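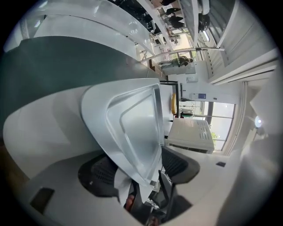
Silla Rolik de respaldo de malla: cuatro meses sentado en ella

Categoría: Oficina en casa y fuera de casa > Sillas > Opiniones

Compré dos sillas Rolik en noviembre, una para mí y otra para Neusa Sales, con quien comparto despacho, facturas y una opinión bastante baja del mobiliario ajeno. Veníamos de unas Musorel tapizadas que en verano se pegaban a la espalda y en invierno también. La malla negra nos pareció un gesto de civilización.

Antes de hablar de la silla, una advertencia: peso lo normal, mido lo normal y me siento mal. Cruzo una pierna debajo de la otra, me escurro, como encima del teclado. Si usted se sienta como en los folletos, reste a mis quejas lo que le parezca.

El montaje

Viene en una caja que pesa más que la culpa. Las instrucciones son un solo folio con dibujos, y en el dibujo del paso 4 los tornillos largos y los cortos miden lo mismo. Los míos no. Monté la primera en una hora larga; la segunda la montó Neusa en 28 minutos, cronometrados por ella misma y anunciados en voz alta a toda la oficina.

La llave incluida sirve. Luego se pierde.

El respaldo

Es lo mejor que tiene. La malla es de trama fina, negra, tensa sin llegar a tambor, y en cuatro meses no ha cedido ni ha hecho bolitas. Tampoco engancha los jerséis, cosa que la Biltuleo del despacho anterior hacía con verdadera vocación. El apoyo lumbar se sube y se baja con dos pestañas laterales que hay que mover a la vez, de modo que uno acaba abrazándose a sí mismo por detrás en plena reunión.

La pega es el polvo. La trama lo recoge todo y sobre negro se ve todo. Un cepillo blando lo quita; la aspiradora, con la boquilla pequeña, también, aunque hace un ruido de insecto enorme.

El asiento y lo demás

Aquí bajamos un escalón. La espuma es correcta hasta las tres de la tarde. A partir de esa hora empieza uno a buscar motivos para ir a por agua. Liesl Zwahlen, que viene los martes y usa la mía sin preguntar, sostiene que el asiento es comodísimo, pero ella se va a la una.

Los reposabrazos suben y bajan con un clic muy satisfactorio. En la posición más alta tropiezan con el canto de la mesa y no hay manera de arrimarse; en la más baja caben y dejan de reposar ningún brazo. Supongo que existe una mesa para la que fueron pensados. Medidla antes de comprar, la mesa digo.

Las ruedas van bien en suelo duro. En alfombra, ni lo intentéis: la silla avanza con la decisión de un burro delante de un charco. El pistón no ha bajado solo ni una vez — y toco madera, que en esta oficina hay que ir a buscarla.

El ruido

Desde febrero cruje al reclinarme. Escribí a Ibarra, la tienda donde las compramos, y me respondieron en dos días que apretara los tornillos de la base. Los apreté. Ahora cruje en otro tono. La de Neusa no cruja nada, y ella lo atribuye al montaje.

¿La compraría otra vez?

Por 3731 pesos cada una, sí, con el morro un poco torcido. Existe una versión con reposacabezas que cuesta casi 2000 más, y por ese dinero yo me compro una almohada y me voy a casa. Para trabajar media jornada, muy recomendable. Para ocho horas, probad antes el asiento, y probadlo por la tarde.

A favor: respaldo fresco, malla resistente, pistón serio.
En contra: espuma justa, reposabrazos peleados con la mesa, el crujido.

Volveré a actualizar en junio, cuando el calor diga si lo de la malla era verdad.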